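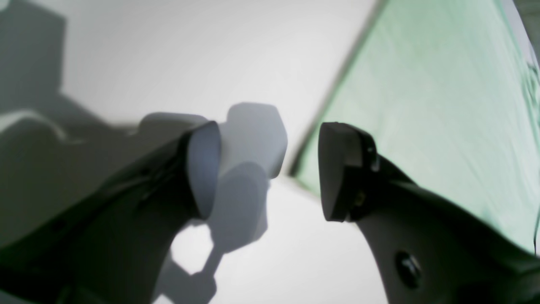 PRESS RELEASE

For release in April

Raudsepp opens its handling lab to visitors for an afternoon of live robot work

ZORINMONT – Raudsepp will open the doors of its handling lab in Zorinmont this April, with robot arms running from 1 p.m. until 6 p.m. Admission is free. The afternoon is meant for local manufacturers, school groups and anyone who wants to watch a two-finger gripper pick up small parts at close range.

The lab moved into its present rooms on Putetti Street last year and has not been open to the public before. It works on the handling of small, odd-shaped pieces that are hard to feed by machine and are still mostly sorted by hand.

Three stations will be staffed throughout the afternoon. At the first, an arm with a camera at its wrist will work with small light-colored parts on a white surface, and visitors can follow the camera's view on a wall screen. Pale parts on a pale background are a common source of missed picks, and staff will show how shadows and changes in lighting affect the result. The second station covers fingertip pads. Visitors may handle several types and see them changed over on a gripper. At the third, guests can steer an arm themselves with a hand controller. Children under 12 need an adult with them at this station.

The lab will also present Flolura, its software for planning grasps from camera pictures. Flolura was trained on 3,247 recorded picks made in the Zorinmont lab, of which 656 were failed attempts kept in the set on purpose. A short talk on how those recordings were made and labeled will be given at 2 p.m. and repeated at 4:30 p.m. Each talk lasts 18 minutes, followed by questions.

Raudsepp expects almost 200 visitors over the course of the afternoon. Talks are first come, first served. Companies that would like to bring a sample part for a trial pick may do so – parts should be dry, clean and small enough to hold between finger and thumb. Results from these trials are informal and will not be published.

The entrance is on the courtyard side of the building, with step-free access. Parking is limited, and visitors are asked to use the public lot across the street. Photography is allowed at all three stations.

Press are welcome from noon and should check in at the front desk.

– End –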